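A day at Trarus: soft fingers, hard fingers and an awful lot of bedding

Posted 27 February 2022

I've been on Trarus's mailing list for ages and never gone to anything, so when the open day email came round I put my name down before I could talk myself out of it. Two trains and a bus later I was standing in a corridor with a paper badge stuck to my jumper, drinking the strongest tea I've had all year. There were supposed to be 100 of us over the day, let in a small group at a time, and I got the 10 o'clock slot, which suited me because everybody was still fresh and happy to answer daft questions.

If you only know them for their controllers (the Umivgate box is the one people tend to have heard of), you might be surprised how much of the building is given over to gripping things. They don't sell a gripper. They buy them in, or get them made, and then spend months finding out which ones play nicely with the controller. I asked whether that was good business and got a shrug and a grin.

The first room was metal parts, and I'll be quick about it. Bearings out of one tray and into another, very fast, very loud. Lovely if you like that sort of thing! The man next to me filmed the whole cycle and then filmed it again.

What I'd come for was upstairs, in the rooms set up like bits of a house. There's a kitchen, a sort of hallway with coats in it, and a bedroom, and the bedroom is where they're comparing fingers. Two arms, parallel grippers on both, and a pile of different finger sets to swap on and off. The one I kept coming back to has a dark, slightly creased covering all the way up to a rounded tip, a bit like a glove that's been worn in. The other sort they call Ren, which is stiffer and slicker and, to my eye, much more like a tool.

Our guide was Britta Brinkmann, who had clearly given the talk before and was clearly still enjoying it. Her line was that a bed is a harder test than a tray of bearings, as cloth hasn't got a fixed shape, and anything you learn about where it is goes out of date the moment you touch it. A bare stretch of sheet is the worst of the lot for the wrist camera. Pale on pale, hardly an edge to hang on to, and what you mostly get to work with is shadow and a wrinkle or two. They show you the wrist view on a monitor by the door and I found it oddly gripping (sorry).

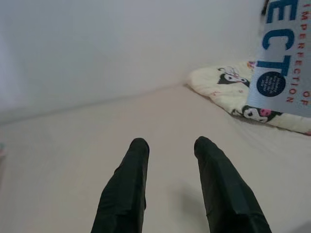 Lurton wanted to know whether the sleeves wear out, and said that on the covered fingers at work they'd had to change them every few weeks, at which point the cost of the clever part was mostly the cost of the cheap part. Britta said yes, they do, and that they keep a drawer of spares and log every change. She wouldn't give a figure for how long a pair lasts because it depends so much on what they've been rubbing against. Towels are apparently murder.

I liked that answer. I've been to enough of these things where every part lasts for ever.

Then we got on to the actual comparison, and I scribbled as fast as I could, so forgive me if I've got the odd detail muddled. They score each finger set on 7 jobs, and they're all dull domestic things: take hold of one layer of a sheet without the one beneath, turn back a corner, shift a pillow, drag a folded cover towards the wall, and so on. The covered fingers win easily on anything where you need friction. The Ren ones win where you have to slide in under something first, and they're far better at letting go. I'd never thought about letting go! But a grippy finger holds on to the cloth after it has opened, and the corner you've just placed so nicely comes back up with it. Britta said they lose more attempts at the release than at the grab.

Cameras next. Each arm carries a little one at the wrist, and there's another higher up looking down on everything. The wrist ones are brilliant for the last few centimetres and pretty hopeless for working out where you are in the room. The high one knows where everything is but loses the fingertips the second an arm gets in the way. Somebody asked which they'd keep if they could only have one, and the two engineers at the desk gave different answers at the same time, so I think that's still a live argument.

They also said they pick bedding with plenty going on in the print for some runs and plain stuff for others. A busy pattern gives the software lots to lock on to, but a fold through the middle of a cartoon face can confuse it as well. I'd assumed busy was simply easier. The thick covers are their own headache: the fingers sink in, close on a lot of padding, and the controller has to decide whether that counts as a grip.
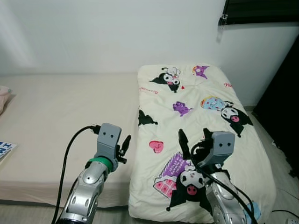
On that point, the Umivgate people have been fiddling with how the gripper decides it's got hold of something. The old way was to close until the motor pushed back hard enough, which is fine for a bearing and rotten for anything squashy. The newer setting watches how quickly the resistance builds up as well. We were allowed to drive one arm by hand and flip between the two settings, and I could feel the difference straight away, even with my clumsy steering. With the old one I pinched far too hard at everything. With the new one I dropped a pillowcase twice, mind you, so I'm not sure I've proved anything.

Cable routing is still a pain for them, by the sound of it. I asked about taking it inside the arm and was told it's on the list, below several other things on the list.

Lunch was sandwiches in the hallway with the coats. I got chatting to a couple who'd come up on the early train to look at the bearings and had wandered upstairs by accident, and they stayed for the bedroom session a second time.

A few practical bits if you fancy going. The next one is in April and booking is through the mailing list only. Wear flat shoes, the stairs are steep. Get an early slot, because by early afternoon there was a proper queue for the hand-driving and they were cutting turns short. And take a notebook, as they don't give out the scores on paper. I did ask for a copy of the full table and Britta said she'd see what she could do, so if it arrives I'll put it up in a separate post.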